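About Clasbridge

Home About Classes Bench Hire Refurb Shop Contact

Who we are

Clasbridge is a small training school and refurb shop for network and server gear. We teach people to rack it, cable it, label it and fix it. Two rooms, one loading door, a lot of shelves. Started out as a night class in cabling and kind of grew sideways from there.

Short version – you come in not knowing a patch lead from a phone cord, you go home able to wire up a small rack and find your own mistakes. Long version is the rest of this page.

How it started

Reginald Ferreira had spent years pulling cable in schools and dental offices and was tired of opening closets that looked like a bird had been living in them. He put up a notice for a free evening class. More people came than he had chairs. Kinga Juhász was one of them, already working in server repair, and by the end of the evening she was teaching half of it. They signed the lease the following December. No heat in the back room that first winter. People crimped in gloves, badly.

What we work on

Real equipment, the kind you will meet in an actual small office. Mostly older business servers and plain Ethernet switches, bought used or donated when a company moves out. We like gear with a bit of age on it. Parts are easy to find, the latches have been opened before, and if a student bends something it's not a tragedy.

A typical cabling bench has a Dell PowerEdge R510 next to a blue Netgear switch, and a yellow patch cable with a clear plug on the end. Start with the port numbers printed beside the sockets. Read them before you plug anything in. Then read them again. 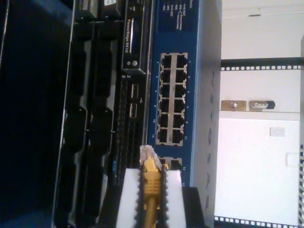 What we teach

Cabling Basics. Making up leads, testing them, plugging them in where the sheet says. Strain relief boots go on BEFORE the plug, everyone forgets once.

Rack and Stack. Rails, square holes, cage nuts, lifting with a partner. What goes at the top, what goes at the bottom and why the heavy stuff isn't up by your chin.

Server Hands-On. Drive carriers, bays, fans, power supplies. Taking a chassis apart and getting it back together with no screws left over.

Labels and Paperwork. Least popular class, most useful one. Kinga teaches it and will not apologise for the homework.

Each class is capped so everybody gets bench time. We have had 520 students through since opening, and 163 of them came back for a second class. Quite a few now work for the firms that used to send us their old switches.

The benches

We keep the set-ups small on purpose. You don't need a full-height cabinet to learn this. A short open rack on a table does it, you can walk around it and get at the cables from the side, and the instructor can see what your hands are doing. Bubble wrap goes down first to save the table top. Switch goes on top, chassis under it.
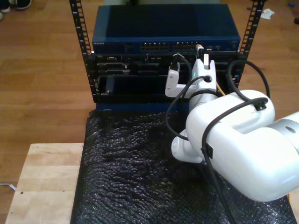

Do I need to bring my own tools?
Bring nothing for the first class. Crimpers, testers and screwdrivers are on the benches, and we have spare reading glasses in the drawer too. From the second class on most people like to use there own crimper, and Roscoe at the shop counter can tell you which ones are worth the money.

The refurb shop

Anything we can't teach with, we clean up and sell. Anything we can't sell gets stripped for parts. Carriers, rails, power cords, blanking plates – ask, we probably have a box of it. Last stock count came to 103 lots on the shelves and Ignacio has a list if you'd rather read than dig.

Drives that come in with donated servers are wiped or destroyed before anything else happens to the machine. You get a sheet with the serial numbers on it. Please don't leave gear at the loading door after hours, it rains in.

Who's here

Kinga Juhász – co-founder, servers, labels, timetable
Reginald Ferreira – co-founder, cabling classes, the van
Soledad Obi – bookings, bench hire, school groups
Roscoe Pennington – shop counter, tools, test gear
Ignacio Lyons – stock, drive wiping, donations

School and company groups

We run private days for high schools, libraries and small IT teams. Half day or full day, at ours. Soledad sets these up, send her your group size and what they already know (be truthful, it helps). Lunch not included but there's a kitchen and a good sandwich place next door.

Bench hire

Have your own gear to sort out and no room to do it? Rent a bench by the half day. Power, light, a tester and somebody close by if you get stuck. Book ahead, evenings fill up quick. Leave the bench the way you found it and coil the leads, over-under, not round your elbow.

Getting here

Parking at the back, enter by the side door and ring. Front door sticks. Step-free access is through the loading door, call the front desk when you arrive and we'll open it for you.

Page updated June 9, 2024. Class dates are on the Classes page, the ones on the old flyer are wrong.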